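Setting Up a Clear Bin on a White Work Table
5 min read

This guide from the Durdale Workroom explains how to store long, flat tools in a clear plastic container on a shared table. It applies to the tables in the Ortner and Hollik rooms. Please read it through before the first session of the day.

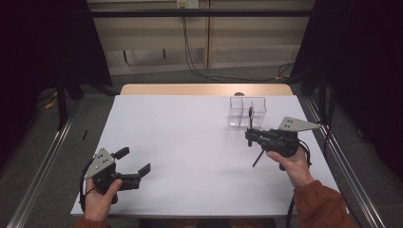
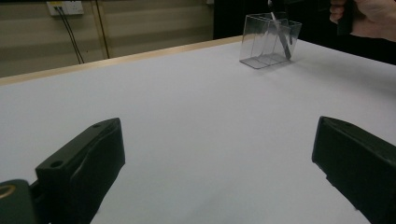

Clear plastic container on a white tabletop.

What size of container should be used for long tools?

Choose one with a base wide enough that it stays upright when a tool leans against one side. The tool may extend above the rim, but most of its weight should rest on the floor of the container. If the container tips when the table is nudged, exchange it for a wider one.

Procedure

1. Wipe the tabletop with a damp cloth and let it dry. Pay attention to the far edge, where crumbs and dust collect.

2. Wash the container in warm water with mild soap. Abrasive pads scratch clear plastic and should not be used.

3. Place the container toward the back of the table, with open space in front of it – sleeves and cables catch on anything kept close to the front.

4. Lower each tool slowly until its end touches the floor of the container. Do not drop it in.

5. Keep blades of the same length together. Short pieces belong in the Zirden drawer units.

Care

Empty the container every Saturday and inspect the corners for fine cracks. A cracked container should be withdrawn at once and reported to Rosalie Kofler at the supply desk, extension 117. Replacements are kept on shelf 2 and may be signed out during opening hours.

Labels should be placed low on the front, where they remain readable when the container is full.

Shares 178 | Comments 2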